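Home Syllabus Notes Labs Contact

12/10/2023
Ridwan Raju

Notes for the perception unit: glossy dishes and the grasp planner

Welcome back, everyone, and thank you for the thoughtful lab reports. Several of you asked why the Citmont planner does so well on boxes and then falls to pieces on tableware, so let's spend our time there today.

Our pipeline has three stages, and they only talk in one direction. The segmenter (Clokix) hands masks to the pose estimator, the pose estimator hands a rim curve to the planner, and the planner picks a spot where the two pads can close on either side of that curve. If the first stage swallows a highlight and calls it background, everything after it inherits the hole. I know this sounds obvious written down, but I have lost whole evenings to it myself!

Glare is the big one. A bright spot on a glazed rim saturates the pixels, the edge gradient vanishes, and the fitted curve wanders off toward whatever is behind it. Printed decoration does the opposite and gives you strong edges where there is no geometry at all. Please train on both — in your set of 3,000 frames, hold out 400 for testing, and split by recording so that neighbors in time don't leak across.

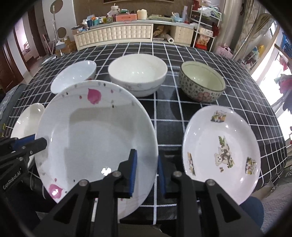
Why fit the whole rim when the pads only touch one part of it?

The rest of the curve tells you how the dish is tilted, and the closing direction depends on that tilt. A short piece of edge fits too many different ellipses to be trusted alone.

For February, rerun lab 4 with the robust fit switched on and bring me your 24 worst failures, sorted by pose error. Plots are welcome, and messy ones are fine.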